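Print this page
E-mail this to a friend

How Do You Know Which Robot Hand Is Best?

Posted Sep 17, 2021

Robot makers love to brag. "Our hand can pick up anything!" they say. Then you watch the video, and the hand picks up one foam block, very slowly, in a very clean room. Should you believe them?

A good scientist would say: maybe. Show me more.

This page is about how people test robot hands and robot eyes, and about the questions you should ask when somebody tells you theirs is the greatest.

What is a gripper?

A robot hand is usually called a gripper. Most grippers look nothing like your hand. Some have two flat fingers that squeeze together, like a clothespin. Some have a suction cup that sticks to things the way a plunger does. A few have soft, bendy fingers filled with air.

Each kind is good at something and bad at something else. A suction cup is great with a smooth box and hopeless with a fuzzy sock. Two flat fingers can pinch a pencil, but a big slippery melon is trouble. If an ad tells you a gripper has no weak spots, the ad has left something out.

Testing inside a computer

Buying ten real grippers costs a lot of money, and real grippers break real dishes. So many teams test first in a simulation. That is a make-believe room built inside a computer, a bit like a video game. The robot is made of math, and so is the fruit.

A simulation is fast. At a project called Steltance, the testers wanted to compare two grippers they named Burnbridge and Skendent. They gave each one 1000 tries at picking things up. Doing that by hand would take weeks of putting apples back on the table. The computer never gets tired of putting apples back.

Burnbridge missed 223 times. Skendent missed more than that, so Burnbridge wins, right?

Slow down. The testers looked again and found that Burnbridge had been given mostly round things and boxes. Skendent had been given more bottles, and bottles are harder. They tip over! That was not a fair test, and they had to run the whole thing again with the same objects for both.

This happens more often than grown-ups like to admit. Whenever you hear a score, ask what the robot had to do to get it.

The trouble with make-believe

Here is my bigger complaint about simulations. In a computer, somebody has to decide how slippery an apple is. Somebody has to decide how heavy a full bottle is, and how much a soft roll squishes. If they guess wrong, the robot learns about a world that isn't there. Then it meets a real apple and drops it on the floor.

Engineers have a name for this. They call it the "reality gap." You can make the gap smaller by measuring real things carefully. You can also change the make-believe room a little each time, so the robot can't just memorize it. I have not yet seen anybody make the gap go away.

Where do you put the eyes?

Robots need cameras, and where the camera sits matters a lot. Try this. Put a cup on a table and look at it from straight above. Can you tell how tall it is? Now crouch down and look from the side. That's better, but a cereal box in front of the cup would hide it completely.

Robots have the same problem. A camera close to the gripper sees small things well but may miss the rest of the room. A camera high up sees lots of floor, and yet a bottle can look tiny from there. Clear bottles are extra tricky, because the camera looks right through them and sees whatever is behind.

Some teams use 2 cameras and some use many more. More cameras sound better, but then the robot has more pictures to think about, and it can slow down. Ask how long the robot took, and don't settle for hearing that it got there in the end.

A room to practice in

The views that follow come from one simulated room.
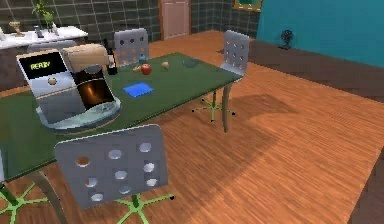 The gripper's little screen says READY, and there's an apple on the table.
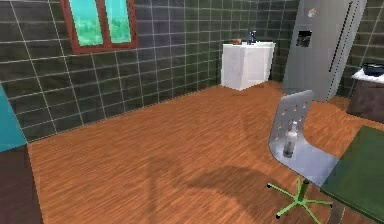

A bottle is standing on a chair.

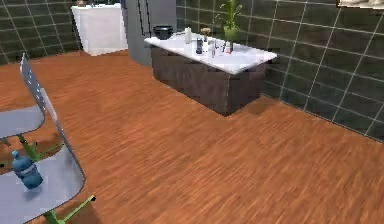 Now you can be the tester. Suppose a company called Todorova tells you its new arm is "the smartest in the world." Before you clap, ask these:

What did it have to pick up? Who chose the objects?

How many times did it try? One good try could be luck.

Did the other robots get the same job?

Was it tested in a computer, in a real room, or both?

What did it drop?

That last one is my favorite. A company that will show you what its robot dropped is probably telling you the truth about the rest.

Try it at home: Find 11 small things that won't break. Pick up each one with kitchen tongs, then do it again wearing a thick mitten. Write down every drop. Then trade with a friend and see if your friend gets the same winner. If not, talk about what was different between your two tests, and try again.

Print this page
E-mail this to a friend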